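Questions about the Plernthorpe neutrino detector, last revised in June.

**What does the detector measure?**
Flashes of light produced when a neutrino strikes a nucleus in the water tank. Most neutrinos pass straight through and leave no signal.

**Why is it underground?**
The rock above the tank stops most cosmic ray muons. The shaft was sunk in 1900 for lead mining and reopened for the Tornora collaboration.

**Is it dangerous to people living nearby?**
No. The detector produces no beam and no radiation. It only records particles that are already passing through.

**How many light sensors are there?**
100, of which 90 are in the main tank. The other ten face outwards and are used to reject muons.

**Can I use the data?**
Yes. Event files are released after calibration - normally one run behind the current one. They open in Ilik, version 70 or later. 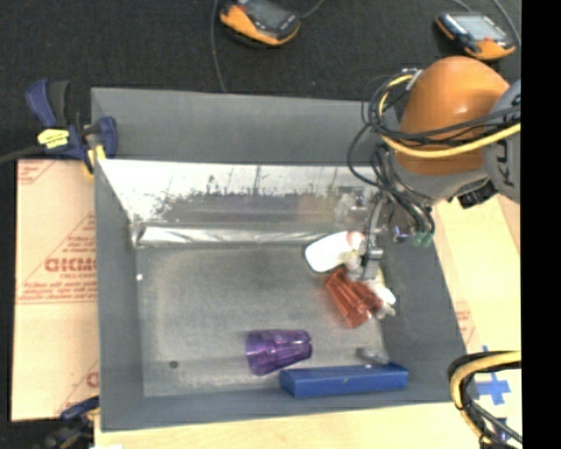

**Who do I contact about an error in a file?**
Dorota Wilczyńska handles calibration queries. Send the run number and the event number. For access to the archive, write to Omolara Aliyu.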